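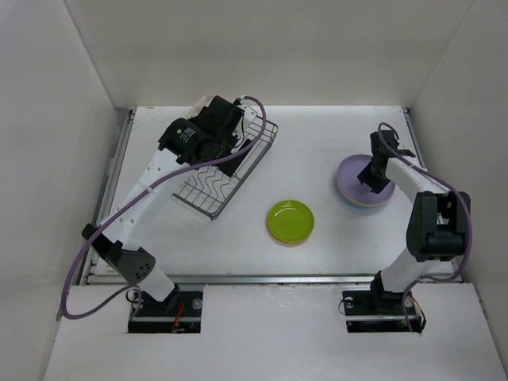
Two-arm tabletop cells: where do you put the keep-out line?

Started by railcut, 2021-11-07

We have 17 operators across two shifts running bimanual tabletop cells, dishes and kitchen stuff mostly. Walls on three sides, open front with the rail, both arms mounted at the front edge. I've been asked to write the site rules for hands inside the walls. Current draft:

Nobody reaches past the rail while either arm has torque on. Resets are done with both arms parked and torque off. The stop button stays within reach of the person seated, never behind them. If an arm is holding something when you need to go in, set it down first, then park.

The last one is getting pushback because it adds time to every reset. What are other sites doing?

--------

gondero_tech

We run nearly the same rule at Gondero. The one I'd change is "park". Write down what park means. We had people calling it parked when the arm was just not moving. Ours says: gripper open, forearm folded back over its own base, torque light off. Took us until May to get everybody using the word the same way.

--------

slowjoint

I think the rail rule is too strict for arms this size. Our risk assessment came out at speed limit plus soft stop, and people are allowed to nudge a plate with one arm live as long as the other is parked. You'll lose a lot of hours going torque off for every plate.

--------

railcut

What's your speed limit set to? And did the assessment include what the gripper is holding? A wire rack up in the air has corners and it swings. I'm less worried about the arm than about the rack.

--------

slowjoint

Ours is 580 mm/s at the tool, set in the controller. Operators can't change it. And no, it was done on the bare gripper. Fair point.

--------

ibarra2

Then it doesn't cover what you're doing with it. The assessment is supposed to be for the application, including the part and the end effector. Bare arm numbers out of the manual don't tell you much once there's metal in the jaws. I'd redo it before letting anyone put a hand in there.

--------

slowjoint

It was signed off by our safety person, I didn't make it up. But I'll ask.

--------

Clanditance

Couple of things from our checklist that I don't see in yours.

Cables. Ours loop out from the gripper and back down to the base. Check at start of shift that the loop doesn't catch on the wall or the other arm at full reach. We move each arm through its range slowly by hand before the first run.

Torque off with the arm up. On ours the arm drops. If the rule says cut torque to go in, it has to say the arm is resting first, or you'll get a forearm landing on the plates or on somebody's wrist.

Stacks. Max 4 plates to a stack. More than that and the top one slides when the second arm comes over.

--------

railcut

The drop is a good catch. Adding "arm supported or folded before torque off" and gondero's wording for park. Is the 4 plate limit a safety rule or a data quality rule? I want to keep those on separate sheets.

--------

Clanditance

Data quality. Ours are plastic. If yours can break then I guess it's both.

--------

raltau_floor

Going against the crowd a bit. We had a sheet with 19 rules and people read the first few. We cut it down and put the rest in the training. I'd keep the hands rule, the stop button and the parking definition on the wall by the cell and leave everything else off. Cable check goes on the shift form where someone has to initial it.

--------

ibarra2

Agree on the short sheet. Disagree on leaving off "set it down first". New people forget that one the most and it belongs with the hands rule.

--------

raltau_floor

OK, make it part of the parking definition then. Gripper open means it can't be holding anything.

--------

slowjoint

Update, asked. They're redoing ours with the rack and a pan in the gripper. Until that's done we're on torque off for all resets, same as you. Operators aren't happy.

--------

railcut

Thanks. I'll post the revised sheet when our safety lead has been through it. Still want to hear from anyone with a light curtain across the front instead of a written rule.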